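## 4. Announced intentions and actual starts

Golfers who have been away for a while tend to come back twice. The first return is made in a statement, usually through an agent, and names a tournament. The second is made on a tee, and the tournament is quite often a different one. This section deals with the gap between the two.

We took every comeback notice in the Tindlow archive that named at least one event the player meant to enter. A notice counted if the player had been absent through injury and if the wording went further than hope. "I am targeting the Salgado Open" was admitted. "I can't wait to be back out there with the guys" was not, however moving. Two of us (Okoth and Swai) read each notice separately, and where we disagreed the matter went to Stella Rugemalira, who settled it by return of email and has asked that we record how little she enjoyed the work.

That left 73 players and 315 named starts. The list is longer than we expected because agents are generous with other people's knees. A single notice from the Indetti stable commits its man to a full spring, two pro-ams and a clinic for juniors. He played the clinic.

### 4.1 What counts as a start

A start is a tee shot struck in the first round. Players who registered and withdrew on the range were treated as absent, which one reader of an early draft thought harsh. We thought so too, for a morning, and then looked at how many appearance fees change hands at registration. Players who began and retired hurt were treated as having started, even in the case of the gentleman who managed a single hole. His notice had promised that he would play in the Grareo Classic, and so he did.

Pro-ams were coded apart from the main event. Sponsors care a great deal about the Wednesday sort of golf and the record keepers hardly at all, so scores for it had to be pieced together from club newsletters. Sharon Mugo did this, and her appendix on the spelling of visiting professionals' names is worth a look. 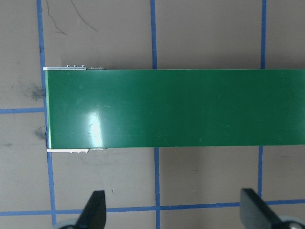
**Figure 3.** Green board on a taped work surface.

Tindlow, 9 Feb 2023

The dateline belongs to the notice we use as our worked case, and we keep it because the order of events matters. It was issued from the Tindlow club by a player then recovering from a back operation. It runs to four paragraphs. The first thanks the surgeon, the second thanks the sponsor at greater length, and the third says the player will "definitely" be at Salgado and "all being well" at Grareo. The fourth concerns a range of knitwear.

On our scheme "definitely" is a firm promise and "all being well" a soft one. The soft promise was kept. The firm one was withdrawn in a single line on the tournament's entry page, with no statement from the agent, whose fluency appears to be seasonal. By May the player had made 3 starts, one of them at an event mentioned in no notice whatever.

We dwell on this case for its wording. Readers of the sports pages will assume that a confident adverb means a confident doctor. Our reading of the notices suggests that it more often means a tournament with tickets left to sell. Firm language gathers around events where the player has a commercial tie, and the careful phrases are kept for the ones he would simply like to play in. Erzsébet Kun, who managed a small tour for many years and commented on this section, was surprised only that we had needed an archive to find it out.

### 4.2 Limits

The archive holds what was published, and players who came back without saying so are missing from it. There are good reasons to think they differ from the rest. They have fewer sponsors, for one thing, and nobody phones to ask when they will be ready. We tried to find a group of them through entry lists alone and gave up, as a quiet absence through injury looks just like a quiet absence through form, and the players we wrote to did not always wish to say which it had been.

Nor can we speak to how well anybody played. A kept promise followed by a round of 84 is a kept promise here. One of us would have liked a column for scores and was outvoted, on the grounds that the paper is about schedules and that the column would have made sad reading.

Weather is ignored. Two of the named events lost their first rounds to rain and were cut short, and a player who turned up for either was coded by whether he struck a shot on the day the tournament eventually began. This helped the agents slightly. We have left it as it is, having already been told by several of them that the project was unkind.

Section 5 turns to the second notice, the one issued when the first has gone wrong.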